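Why Do We Yawn? (And Why Did You Just Do It?)

By Malou Vestergaard for the Onamside Kids Science Page

OK quick. Read this word. Yawn. Yawn yawn yawn. Feel one coming? Thought so.

Everybody yawns. Babies, teachers, bus drivers, your dog. Lions too - big ones. Even babies who haven't been born yet open their mouths in a way that looks a lot like yawning. Doctors have seen it on scans.

So what is it? A yawn is a long breath in with your mouth wide open, then a shorter breath out. Your jaw stretches. Your eyes might water a bit. Sometimes your ears pop. Whole thing takes a few seconds and it's pretty hard to stop once it starts. 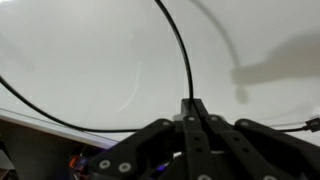 Black plates, gray bolts.

The old idea

For a long time people said you yawn to get more oxygen. Oxygen is the part of the air your body needs. Sounds right! Big breath, more air. But then scientists tested it. They gave people extra oxygen to breathe, and guess what, they yawned just as much. So that idea is mostly out now, even if your uncle still says it.

Newer ideas

One idea is that yawning cools your brain. Your brain works hard all day and it makes heat, a bit like a computer does. Streching your jaw gets more blood moving around your head, and the cool air coming in might help too. In one test, people holding something cold on their foreheads caught fewer yawns than people holding something warm. Cool, huh. Not everyone agrees though, scientists are still arguing.

Another idea - yawning helps you switch gears. Sleepy to awake. Awake to sleepy. Bored to paying attention. Some athletes yawn right before a race and they are definitely not bored!

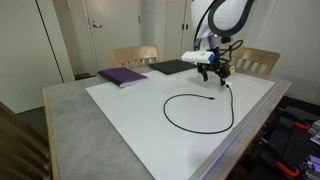 Catching yawns

Now the weird part. You can catch a yawn from somebody else. Seeing one can do it. Hearing one can do it. Reading about one, well, you know.

Little kids don't catch yawns much. It usually starts at four or five. Before that they yawn when they're tired, same as anybody, but your yawn doesn't bother them at all. Dogs can catch yawns from people. Chimps catch them from other chimps.

Why would a yawn be catching? Might be from living in groups. If one animal wakes up and gets alert, it's handy if the rest do too. Or it could just be

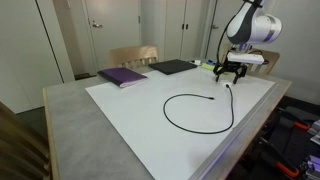

that our brains love to copy. We copy smiles, we copy how people sit, we even copy accents a little if we stay somewhere long enough. Yawning could be part of that. No one knows for sure yet, so there's a job for you later.

Try it: the yawn test

You need a friend or two, a pencil and some paper.

1. Sit where your friend can see your face. Don't tell them what the test is about.
2. Do a big fake yawn. Really go for it.
3. Wait one minute. Make a mark if they yawn.
4. Try again at a differnt time of day. Morning, then right before bed.

Mr. Kikuchi's class tried this in April. 34 kids, and 21 of them yawned in the first minute. Fletcher Pirihi yawned before the test even started, so they let him do it over.
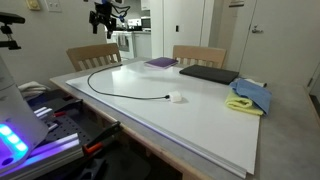

Do fish yawn?
Some fish open their mouths really wide and it looks just like a yawn. It may not be the same thing as ours. Some do it to show off to other fish or to warn them away.

Is it rude to yawn?
Depends where you are, but covering your mouth is a good plan. You can't really help the yawn part. Tell your teacher your brain was getting warm.

Words to know

Oxygen - the part of air your body uses
Alert - wide awake and ready
Contagious - easy to catch from someone else, like a cold or a yawn

Next time: hiccups! Send your hiccup cures to Merle Pomare, weird ones please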